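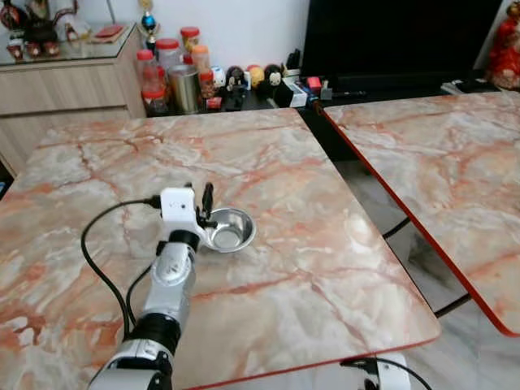

Gripper at the rim of a shallow steel bowl, with the cable carried out to the left of the arm.

Skevetti Wrist Cable Kit, second pattern
Replacement cable, two clips and a strain relief boot, for Plotano tabletop arms

If you have landed on this page because your gripper has started letting go of things, or because you had our safety letter in February and have only just got round to it, you are very welcome and you are in the right place. Do please read the whole page before you order anything, as quite a few of you will be owed the kit free of charge and we would hate to take your money for it.

What went wrong

The first pattern of our wrist cable was supplied with Plotano arms up to the end of last year. It has a stiff moulded collar where it leaves the gripper, and we were rather proud of that collar at the time, as it looked very neat and kept the cable close in to the arm. What we had not properly allowed for was how much the wrist turns in ordinary household work. Reaching for a bowl or a cup at the side of a table asks for a good deal of twist, and all of that twist was landing on the same short bit of wire just behind the collar.

After enough of this the inner strands begin to break. The outer jacket usually looks perfectly sound, so a glance over the arm in the morning won't find it. The first sign tends to be a gripper that hesitates before closing, or one that closes and then relaxes for a moment -- long enough to drop whatever it has hold of. We had 147 cables sent back to our Bainbridge workshop and cut every one of them open, and 22 had broken strands. Two owners had also had a gripper close without being asked to, and that was what made us write to everybody.

Should I stop using my arm?

Yes please, if it has a first pattern cable and shows any of the signs above. Switch off at the wall (the stop button holds the joints still but leaves the gripper powered, so it won't do for this), take anything out of the gripper once the light on the base has gone out, and leave it off until the new cable is on. If your arm is behaving itself, you may carry on with light, empty, unbreakable things, but keep your hands away from the fingers while the power is on and don't let it handle glass, knives or anything hot.

How to tell which cable you have

Look at the plug end, down by the base. First pattern cables have a plain grey plug. Second pattern cables have a letter S pressed into the side of the plug, and need nothing doing to them.

What is different about the new one

The collar has gone, and in its place is a soft boot that lets the cable leave the gripper in a wide, easy loop. It does stick out further, and we know some of you will think it untidy! Please resist the urge to tape it down or tie it tight against the arm, as that puts the strain right back where it was. Do leave room for the loop when you set the arm beside a wall or a second table. On our test stand at Flundutham the new cable has gone over 2000 hours without a broken strand, and it is still running.

Fitting

Allow half an hour and have a small crosshead screwdriver to hand. Power off at the wall, old cable out at the gripper first and then at the base, new cable in the other way about. The clips go on the long link, one near each end, with the cable lying slack between them. Turn the wrist slowly by hand both ways before you switch on -- if the cable pulls straight at any point, move the upper clip down a little and try again.

Cable length: 300 mm longer than the first pattern
Fits: all single-arm and paired Plotano sets (order one kit per arm)
Price: free to owners with a first pattern cable, on return of the old one

Page last revised April 22, 2018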